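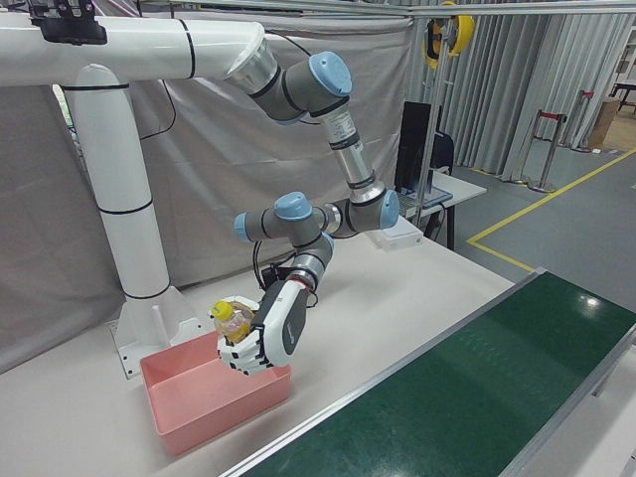

The job ad said "teacher." I should have asked who the pupils were.

Votavgate wanted 100 good examples of a bottle going into a bin. I sat at the desk with the laptop and steered, and the arm learned, or so I was told, from whatever I did. If I hesitated, it would grow up hesitant. My mother had warned me about this with children.

By August I had 70. I knew the pink bin better than I knew my sister. I knew the bottle too, yellow cap and yellowish contents, which the label on the shelf called Letitz and which I had decided early on never to taste. Each run went into a folder under one of two names, "good" or "other." Other was a large folder.

The trouble began with run 71. I had slept badly and I was thinking about rent, and right over the bin I stopped. The fingers stayed closed. I let the bottle hang there for 4 seconds, the way you stand in a kitchen wondering why you came in, and then I dropped it. It landed fine. I filed it under good.

I did the same thing on the next run, to be consistent. Then it became my style.

They trained the thing overnight and in the morning the whole office came down to watch. The Ikon people had driven in and been given the nice chairs. The arm reached over the belt, took the bottle, swung it left across the pink bin, and stopped.

"What's it doing?" one of them asked.

"Planning," said my boss.

It hung there. I recognized everything about it. I could practically hear it working out whether the landlord would take half now. Then it let go, and the Ikon people clapped, and one of them wrote down the word "thoughtful."

My contract was extended by 90 days. They want it to do cups next. I've been trying to get more sleep.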